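Shared kitchen at Gristell opens its small breakfast corner

2025-05-07 - The shared kitchen in the Gristell building has a breakfast corner again. The tenants' group Badeck paid for it, and 24 households can use it from this week. A toaster oven stands on the worktop, with a brown mat under the dishes so that the surface does not get scratched.

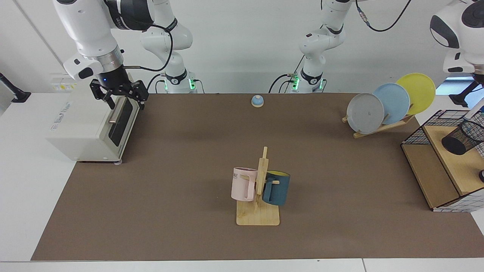
The old corner was closed in winter after the shelf came down. Badeck asked the tenants what they missed most, and 55 answers came back. Most people wanted a place for warm bread and a cup of coffee before work, not a full stove. The whole corner cost 143 dollars, and a good part of the dishes came from the Amini second-hand store.

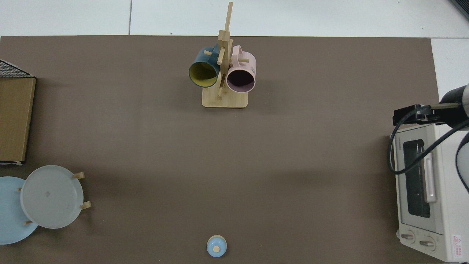
Can tenants leave their own mugs in the kitchen?
Each household may leave one mug, and it should be washed and hung up before 9 in the evening.

Plates are shared by all. Badeck asks that crumbs are wiped away after every use - the door to the yard is often open, and last year there were ants.
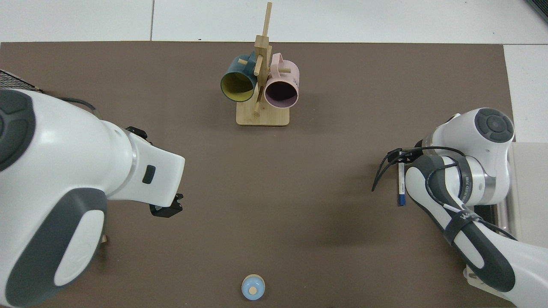 Storage was the hardest point in the planning, as the cabinets belong to the Kernon day center next door and stay locked in the evening. The group decided for things that can stand in the open and take little room. The mug tree is made of light bamboo-colored wood and has three short pegs, so a teal mug and a pink one already fill most of it. A second tree will be bought in June if there is money left.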